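How I load my pull-out dish rack

My kitchen is tiny, so the dishes live in a wire rack inside a drawer under the counter. I have 16 pieces to put away on a normal night, and this is the order that works for me.

First, pull the drawer all the way open. Half open, you'll scrape your knuckles (ask me how I know).
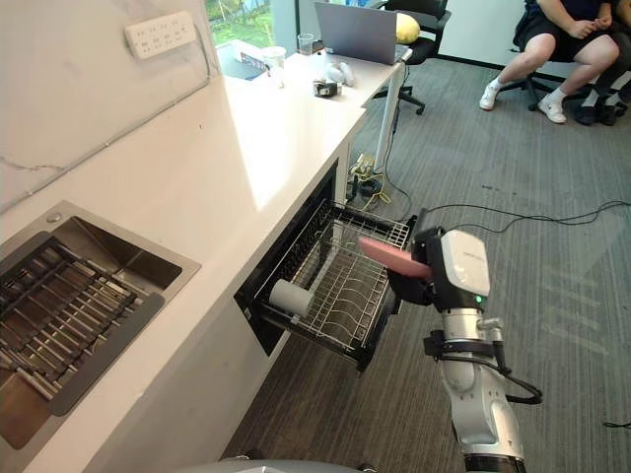

Second, start with the plates. Hold each one upright by the edge and lower it straight into a slot - don't tilt it, or it catches on the wires. Leave a gap between big plates so they can air out.
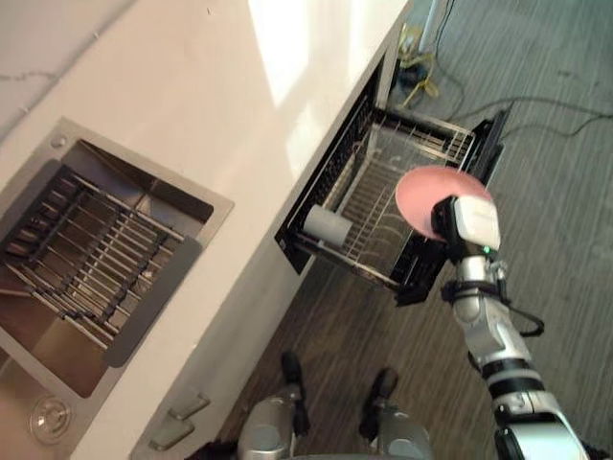
Pink plate, edge down, right above the slots.

Cups go on their side at one end, after the plates are in. Pans never go in my rack! They hog the slots, so I wash them last and dry them with a towel. 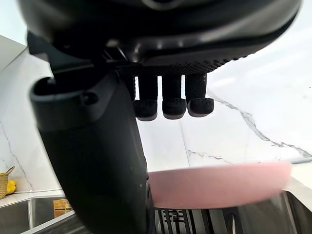 Once a week I lift the whole rack out and wipe under it with warm water and a little vinegar. Mine is a Skodton and it comes out with 2 clips, but check yours before you yank on it.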